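Sorting Produce with Two Arms, Part 5: Teaching the Basket

By Romana Ondrejka, Dullstead shared workshop
Updated 10/20/21

By now you should have two arms bolted down on opposite sides of a table, talking to the same computer, and no longer trying to shake hands at startup. If they still are, go back to Part 4 and swap the base offsets. I'll wait.

Lay out the produce before you power up. Mix shapes and mix colors, and put a few awkward things close together, because a grape bunch beside a lemon will teach you more about your gripper than an afternoon of picking up lemons.
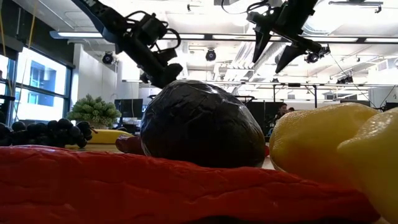
Category: Robot Arms / Pick and Place

Step 1. Set the hover height. Bring each gripper over the tallest item on the table and add 34 mm. I used less for a week and learned a lot about eggplant.

Step 2. Put a round mat down and set the wire basket on it. Wire is good: you can see into it from the side. Record the four corners of the rim as waypoints, and record them again whenever somebody leans on the table.

Step 3. Close the gripper slowly. The Puron driver board takes speed from 0 to 700, and its default suits a person who hates fruit. I run bananas at 123. Juraj Ševčík runs his faster and eats a lot of banana bread.

Step 4. Lift straight up, then travel, then lower. Diagonal shortcuts look clever until the tip of a banana meets the rim.
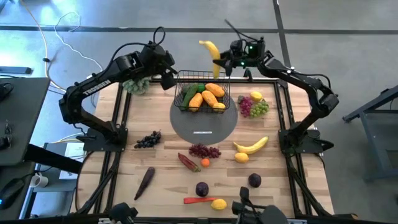
Right arm, banana on its way to the basket. Left arm waiting its turn.

Step 5. Park the idle arm close by with its gripper open. Both arms can reach the basket, so give only one of them permission at a time. A single lock variable will do it — I wrote a scheduler first, and it's still in the repo if you enjoy that kind of thing.

If the grip slips on round items, check the finger pads before touching the code. Grapes go by the stem or they don't go. Part 6 covers getting everything back out of the basket, at which both of my arms are currently terrible.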